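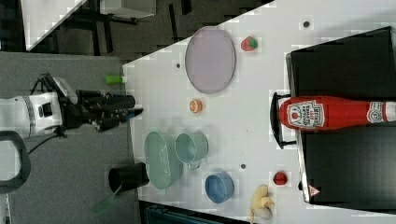
April, late afternoon, DNS logging notes continued. I promised myself I'd write this up before going home so I'm not reconstructing it from shell history again like last time. The short version is that one machine on the test network, the one we named Zakaria, has been asking our resolver for an awful lot of TXT records, and I've spent most of the day trying to decide whether that's a tunnel or just a chatty piece of software. My trouble with the daily chart is that everything in it is drawn at the same weight. A small red toy strawberry on a white tabletop catches your eye right away, and I'd love a chart that did the same for one odd host (I have wanted this for years and keep ending up with pie slices!).

So, the counts. In the morning capture Zakaria sent 581 lookups, and 547 of those were TXT queries for names under a single parent domain. The leftmost label is different nearly every time and it's long, all lowercase letters and digits. That looks bad on paper, I know. But the Durell mail filter does its reputation checks over DNS too, with hashed names, and I'd forgotten until after lunch that we left an old Durell agent on that box when we rebuilt it.

Home Notebook Captures Tools Archive

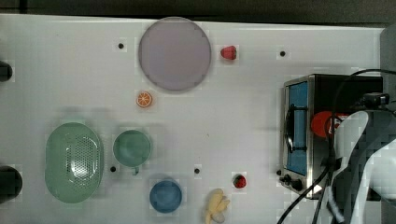

Plate, strawberry and orange slice, from above.

What I did next, in order, for whoever picks this up:

Stopped the Durell agent and let the capture run through a coffee. The TXT queries kept coming, at the same spacing as before. So either the agent has a helper process I didn't stop, or it's innocent and I owe it an apology.

Pulled the resolver log through Pronine and sorted by label length. Be careful with this, Pronine trims long names by default and I stared at a very tidy column for far too long before I remembered the setting. It's under output, not under parsing, where any sensible person would look first.

Compared answers. Most come back as "no such name," with a TXT answer every so often, always short. I tried decoding a few as base32 and got mush. That could mean encryption, or it could mean I'm wrong about base32. I haven't ruled out either one.
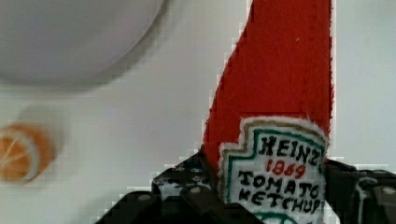 Ayanda Du Plessis read the draft over my shoulder and thinks I'm leaning too hard on label length. Her view is that plenty of perfectly dull services use long hashed names, and that I should be looking at how many of the names are ever asked for twice, because a reputation check will repeat itself sooner or later and a tunnel hardly ever will. She'd also like me to stop calling it "the tunnel" in file names before we know.

Fair on both points. I've renamed the files. I ran the repeat check on the morning capture and found 6 names that show up more than once, but three of them look like plain retries after a timeout, so I don't want to read much into it. The resolver cache muddies this as well, and I need to capture on the client side of it to get a clean answer.
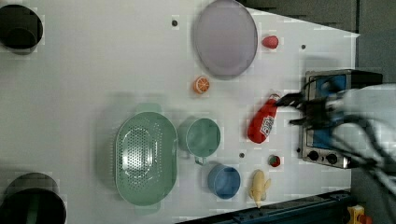
Gripper and red ketchup bottle at the white table.

Still to do: match the queries to a process on Zakaria (Taten can do this if we turn on the socket hook, and I think the version we have is new enough), then leave it capturing overnight with the agent off. Please don't reboot that box! If somebody needs the switch port, come and find me first. I've left the filter file next to the capture, and the notes in it are a bit rambling but they're correct as of 5:40.

Shares 3 Comments 6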